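**Heraldry & Titles Circle, Plustovia branch -- notes from the October get-together**
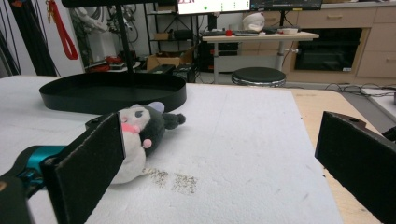
*Small plush toy on the white foam board.*

Simão Carvalho in the chair, me on notes again, so blame me for the spelling. We got going at 7:30, a bit late, and I'd missed the first minute or two hunting for a pen.

**Last time's notes.** Passed with one fix: I'd written that the House of Barreto claims descent from the Sokow princes. They claim it by adoption! Big difference, and I got two emails telling me so.

**The Stivport succession.** This ate up most of the evening. The old prince in exile left a letter naming his niece, but the house rules (article 31, for anyone following along at home) say the title goes to the eldest male cousin unless the council of the house agrees otherwise. Did the council ever meet? Simão has a copy of their register, all 564 pages of it, and hasn't found an entry yet. I said I'd read the back half -- I may regret that. We agreed to keep listing the title as "disputed" in our directory for now.

**Sokow order of merit.** They've written asking us to list their new grand cross. Some of us felt it's too soon, as the statutes aren't signed. I was in favor, but got outvoted, fair enough. I'll write back and ask for a signed copy.

**Money.** Directory printing comes to 30 dollars more than last year. Approved, with grumbling.

**To do**
- Me: register, back half; letter to Sokow
- Simão: register, front half; ask the Barreto people for a better drawing of their arms

Wrapped up at 9:15. Next one's in November, same room.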